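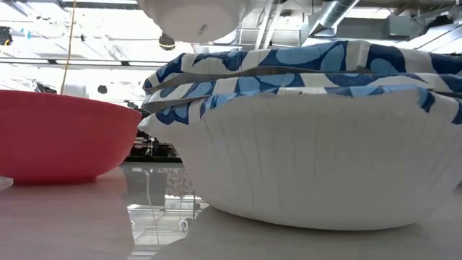 Rekha Goel wrote to me in February that the best party she ever went to had one pot of lentils, not enough chairs, and a host who sat down with everybody else at seven o'clock and didn't get up again until the tea. She asked if I'd put that in the talk, so I have, and I've put it first.

Reading time: 4 min

Good evening, everyone. (Wait for the chairs to settle. Thank Naveen Kashyap for the introduction, and for fixing the microphone.)

I want to talk tonight about feeding a lot of people at home without losing your mind, and I'm going to take the long way round, as my family will tell you I always do.

When my husband and I moved into the house on Vishwakarma Street, we knew two people in town. By the end of our first winter we had somehow promised supper to 20. I had a four-burner stove, one of which worked when it felt like it, and I made a plan with seven dishes on it. Seven! I had a sauce that needed stirring while the rice needed draining, and I had a cake in an oven I also needed for the bread. I don't remember one conversation from that evening. I remember the back of the oven door.

(Pause here. Somebody usually laughs.)

So the first thing I'd like you to take home is very plain. Cook one big thing. A stew, a pot of beans, a tray of baked pasta, whatever your people like and you've made often enough to make while talking. Put bread next to it and something cold and crunchy, and let that be supper. If a guest asks what they can bring, say "fruit" and mean it.

The second thing is bowls. I used to own a set of good plates and I was nervous the whole time they were out. These days I put out bowls, because people can hold a bowl while they stand in the hallway or sit on the stairs, and the stairs are where the good talk happens in our house. Paper ones are fine. Mixed ones are fine too. My mother would have had something to say about that, and she'd have eaten two helpings while she said it.

(If time is short, skip down to the part about money.)

I should say a word about quiet guests, as it came up last time. Give a shy person a job. Ask them to carry the bread round or cut the lemons. I was a shy guest for most of my twenties, and I can still tell you which houses handed me a knife and a lemon.

Now, money. I wrote down what I spent on one of these suppers and it came to 235 dollars, which shocked me so much I checked the receipts again. Most of it was cheese and drinks. The next one I did with dried beans, onions and a big jug of cold tea, and the only person who missed the cheese was me – and I'd eaten a little at lunch.

Start the dishes in the morning if they'll keep. Clear the sink before the doorbell. Leave the hallway light on so that people can find the coats, and leave the pots until tomorrow, please. They'll still be there.

(Ask for questions. Naveen has the second microphone. If anyone wants the bean recipe, it's on the sheet by the door, and the salt really is two spoons.)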